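Skostdale Workroom: Things Left on Tables

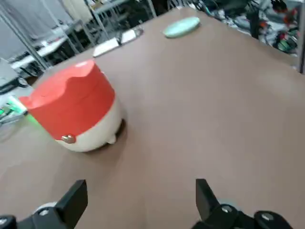
Page last changed: September 2026

The Skostdale workroom has one good brown table and a great many things that end up on it. They are kept in the faint hope that someone from the Komstead end will claim a few.

The red and cream pot. Rice cooker or canister, opinions vary, and the colour settles nothing. It has a small round metallic knob at the front and a fine coral-red top. We have had 2 offers for it, both withdrawn.

The mint-green round. A lid or a shallow dish, depending on who's washing up. It sits further back, near the edge, keeping its own company.

Unclaimed items go to the Wornis swap shelf in May - it holds 60 things and is almost always full.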